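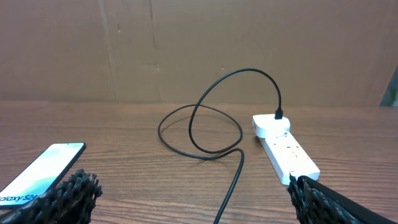 Phone on the wooden table, screen on.

Battery drains at night, where to look?
Nuria Ayele
Hello, my phone loses much battery while I sleep. In the evening I have 80 percent and in the morning it is under 50. I have closed all apps already. Which setting should I check first?

Hatice Eren
Please open the battery page and look at the usage per app for the night hours. For me it was the mail app, it was syncing all the time. I changed it to manual and now I lose 2 percent.

Tanui
Same problem, I just use airplane mode.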